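Contents Previous Next Glossary Index

Chapter 6
Measuring Without Fooling Yourself

Most people trust a number more than they trust a sentence. Tell a friend the creek behind the school looks bad and you will get a shrug. Tell the same friend that it scored 103 on a hardness test and the friend will nod, even if neither of you could say what was counted, in what units, or by whom. This chapter is about that nod, and why you should be slow to give it.

Start with a case from the town of Brustthorpe. One August the town paid for a survey of its private wells. The final report listed 3518 readings, filled two binders, and found the water "within normal limits." Residents were pleased. Then Misaki Hirano, a chemistry teacher with a well of her own, asked to see the raw sheets. Many of the readings were repeats from the same wells, taken minutes apart. Only 126 wells had been tested at all, and most of them sat on the high side of town, where the ground drains fast and nobody had complained in the first place.

The readings may well have been accurate. The sheets give us no reason to doubt the people who took them. The trouble is that the report used a large number to answer a question the number could not answer. Testing one well many times tells you how steady your method is. It tells you very little about the well across the road.

6.1 What a reading is, and what it leaves out

A reading is the end of a chain. Somebody picks a spot, fills a container, carries it somewhere, treats it, looks at a result, and writes something down. Every link can go wrong, and the figure on the page looks the same whether it did or didn't.

Darren Sedgwick, who ran the Brustthorpe survey, defended it by pointing to the meter his crew carried, a Cropper, which the maker's booklet called precise to two decimal places. Look hard at that claim. A meter that shows two decimal places is a meter with room on its screen. Whether the last digit means anything depends on how the meter was checked, against what, and how long ago. The booklet did not say. Booklets seldom do.

Simple tests have the opposite problem. A color strip gives you a rough band instead of a digit, and students tend to look down on it for that reason. Yet the band is at least open about its own limits. Two people can argue over whether a strip is pale green or plain green, and the argument itself shows you how fine a difference the method can pick up.
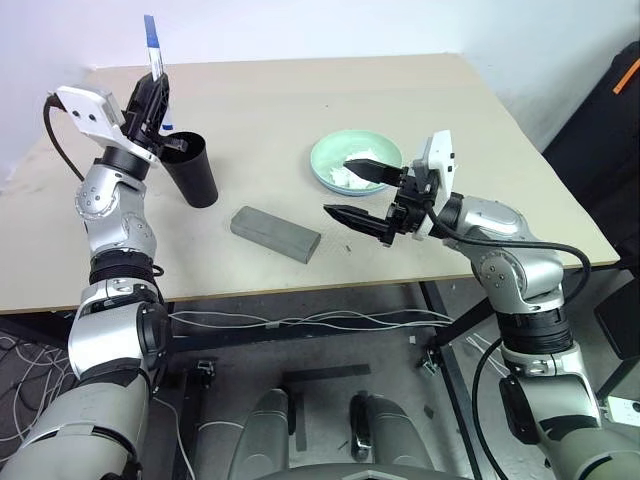
Figure 6.1 A white paper strip with a blue tip, held upright above a black cup.

Ask of any color test what the color is being compared with, under what light, and by whose eye. The Vesatden method, which we take up in section 6.3, tries to settle these matters with a printed chart. You will find that the chart fades, and that its instructions are silent on when to replace it.

Before you go on

Find a number in a news story, on a food package, or in a notice from your town. The Cakine vitamin label in the appendix will do if nothing else is handy. Write down what was measured, how many separate things were measured, and who did the choosing. Leave a blank for anything you can't find out. Keep the page, blanks and all, for the exercise in section 6.2.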